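Breramus Baking Open Day: Quick Notes Before I Forget Everything

Filed under: Cake & Cookies, Out and About

Print this post | E-mail to a friend

OK so typing this up fast, kids need picking up at 3:15. But I promised a report on the Breramus open day and I have frosting on my sleeve to prove I went!

Drive was 162 miles. Worth it. Mostly. Left in the dark, December fog the whole way, one gas station coffee I regret.

Doors at 9, line already out to the road. They give you a hairnet and a paper bag and off you go in a group of 14. Our guide was Zdenka Vukčević, who runs the sponge line and talks even faster than I do. Loved her. She let us lean right in over the rail (behind the yellow tape) while the sheet cakes came through. 1,320 of them on a normal shift. I asked twice because I thought I'd heard wrong.

Things I scribbled down:

They weigh the eggs. Always. Never count them. I've been counting eggs my entire life.

Butter sits out overnight, and she pokes it with a thumb same as my grandma did.

Sponges get flipped top side down on the rack while still warm, so the dome flattens itself. Tried it last night with a plain vanilla and mine came out nice and level, no trimming.

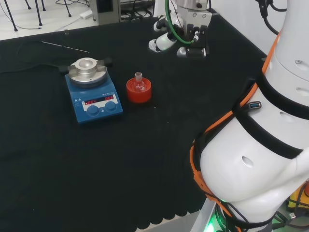 Next the chocolate room, which smelled the way you'd hope. They use the Sandine dark for the glaze and the Bruvo milk for drizzle. Zdenka says go slow, take it off the heat when there are still a few lumps left and stir those out. I always wait til it's totally smooth and then wonder why it goes dull and streaky on me. So, that.

Tasting table: lemon bar (too sweet for me), walnut roll (yes please), a poppyseed thing called a Kneževič slice that I went back for. Twice. Soft layer, crunchy layer, sour cherry in between. No recipe given out, I did ask, she just laughed. I'm going to have a go at it anyway and will post when it's less embarassing.

The decorating demo was a letdown. Too many people, and I was stuck in back behind a very tall man in a very tall hat. Saw one rose get piped. Pretty rose.

Shop at the end. Bring cash, the card reader was down. Offcuts are $2 a bag and the bags are big, I got four and there's one left. Skip the aprons, thin as tissue.

If you go: flat shoes, eat lunch first, and park on the far side by the loading gate or you'll sit there forever getting out. I did.

Walnut roll attempt coming next week if I can find teh big pan.

Print this post | E-mail to a friend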